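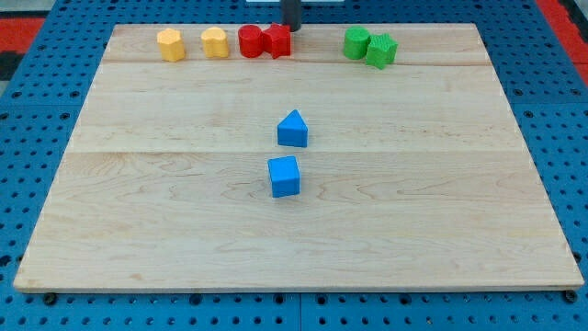
Minutes taken by Bhavana Unnithan

Purklow Comedy Music Night — programming meeting
5th February, upstairs room, Roston Hall

Present: Ghislain Ouellet (chair), B. Unnithan (minutes), representatives of Eso and the Grīnberga trio.

1. Minutes of the December meeting
Approved with one correction. Under item 4, "parody medley" should read "polka medley." The parody medley was dropped in the fall.

2. Running order
The chair proposed opening with the Grīnberga trio and closing with Eso. Eso asked for the reverse, as their set uses a quieter stage and tends to lose a late crowd. The trio had no objection. Agreed: Eso opens, 35-minute set; changeover; trio closes, 50 minutes including encore. The host segment between sets stays at two songs and one reading.

3. Song clearances
B. Unnithan reported that 3 numbers in the trio's set put new words to existing tunes. The hall's blanket license covers live performance of the originals. It does not clearly cover altered lyrics, and it does not cover the planned recording. Permission requests have gone to the publishers; two replies received, both granting live use only. The third request is outstanding. Agreed that any number without written permission is left off the recording. The trio will supply an original song as a substitute.

4. Sound
Roston Hall's desk has enough inputs for either act but not for both set up at once. Options discussed: rent a second stage box, or repatch during changeover. Repatching preferred on cost. G. Ouellet noted that the accordion microphone fed back at the last show and asked for it to go through its own channel with the low end cut. Eso will send a revised input list.

5. Budget
Total approved for the night is $3,000, unchanged. Artist fees are fixed. Any overrun on recording comes out of the poster line.

6. Other business
Request to allow heckling during the reading — declined.

Actions
BU: chase third publisher; correct December minutes.
GO: confirm load-in time with the hall.
Eso: input list.
Trio: substitute song, with lyrics.

Next meeting to be set by email.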